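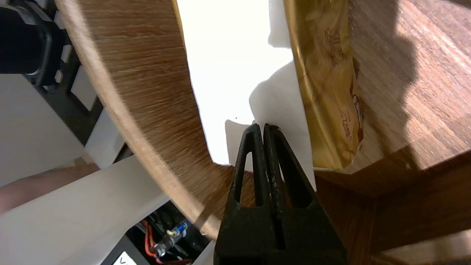

Slot booking at the Grela crossing, first month

The Grela crossing moved its freight lanes to timed slots in May. Before that, trucks joined one line on the approach road and were called forward in order of arrival. Now every loaded truck going outbound needs a booking number before it leaves the holding lot at Tennant. Empty trucks are exempt. I handle paperwork for a small forwarder that sends mixed loads through Grela, and these are my notes on how the system behaves in practice. The official guide covers the normal case well and the odd cases hardly at all.

How a slot is made

A slot is two hours long. The booking opens once the export declaration has been accepted, and it is tied to the declaration number, the tractor plate and the trailer plate. All three are checked at the Tennant gate by camera and again by an officer at the first booth. If one of them doesn't match, the truck goes to the side lane and the slot is marked as used.

The trailer plate causes most of our trouble. We swap trailers often, sometimes an hour before departure, and the booking form lets you change the tractor but not the trailer. To change the trailer you have to cancel and rebook. A cancellation made more than 4 hours ahead returns the slot to your account. Anything later counts against you, and 3 late cancellations in a month push the account to the back of the release queue for new slots.

We now leave the trailer field until last and hold the draft open. A draft stays alive for 16 minutes. I have timed this more than once, and the clock doesn't reset when you save.
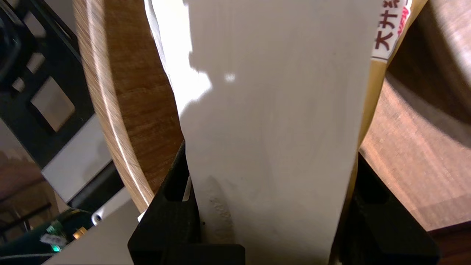 Mixed loads are the other weak point. A trailer with goods for several consignees has several declarations, and the form accepts a single number. The help desk told us to enter the declaration with the highest value and list the rest in the remarks. The first officer we met at the booth didn't read the remarks and sent the truck to the side lane for missing documents. The second accepted it. Since then our drivers carry a printed list of all declaration numbers with the booked one on the top line, and we have had no further stops for that reason.

Weighing is separate and isn't covered by the slot. The scale is past the gate, so a driver can arrive in time, wait for the scale, and reach the booth after the window has closed. The rule is that the gate time counts. One booth was still using its own clock when I went up there myself on a Thursday. I had a copy of the rule on paper and the officer took it without argument.

I stayed the night in Tennant to see the early slots run, and had the gate log open in the room until late. The release of new slots takes place at midnight, and the ones before 8 a.m. were gone by the time the page finished loading. Refreshing the page seems to put you behind the people who wait. 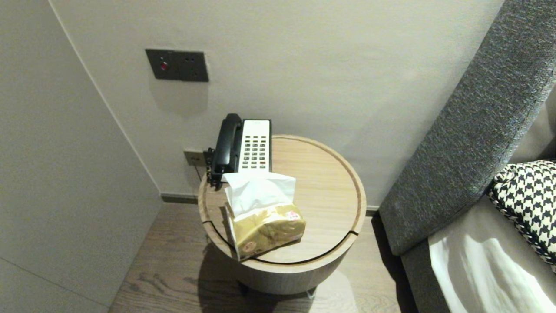
Side table and phone next to the bed, Tennant.

Software

There are two ways into the booking system apart from the web form. Plukeo is a desktop client that files the declaration and requests the slot in one step. Sketlow only does the slot side, but it reads plates from a spreadsheet and will fill in a batch. I tried both.

Plukeo is slower to set up. It wants the tariff code, package count and gross weight in separate fields per line, and it rejects a file that has a comma in the goods description. Once the template is right, it stays right. The acceptance message comes back into the same window, so there is no copying of numbers, and copying was where we made most of our mistakes.

Sketlow is quick and does little checking. It sent a booking for us with the tractor and trailer plates reversed, and the system took it. The gate camera did not. If you use it, sort the columns in the order the web form has them and lock the header row.

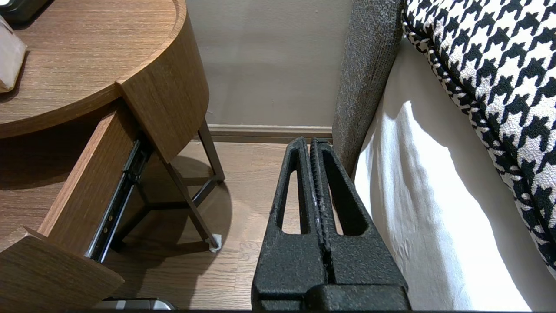
Open points

Transit loads under seal: the guide says they need a slot, the gate staff say they don't. We book them anyway.

Split shifts: the booths change crews at 2 p.m. and lanes close one at a time while they do it. Slots that cross the change run late. I avoid them for anything chilled.

Return of unused slots: ours from the first week still haven't been credited. I have a ticket open and will add the answer to this post when I get one.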